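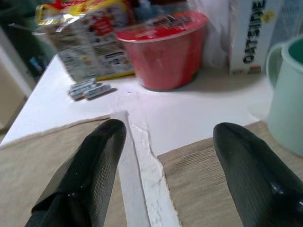
Where does the game keep a neighborhood once you have built it?

Each one gets its own folder inside Saved Towns, named after the town. A town called Nirport is in a folder called Nirport.

Moving a town to another computer

1. Save and quit the game. Wait until the launcher has closed too.
2. Open Saved Towns and copy the whole town folder to a USB drive.
3. On the second computer, start the game once and quit from the main menu.
4. Paste the folder into Saved Towns there.
5. Start the game and pick the town from the list. The first load takes around 5 minutes for a large town.

Note: Custom houses and wallpaper are stored in the Add-ons folder – copy that as well, or those lots will load empty.

Caution: If a town with the same name is already there, rename the older folder first. Pasting over it mixes the two sets of families, and the game can't separate them again.

Towns with more than 1,000 saved objects may show gray roofs on first load. Save, quit and reload.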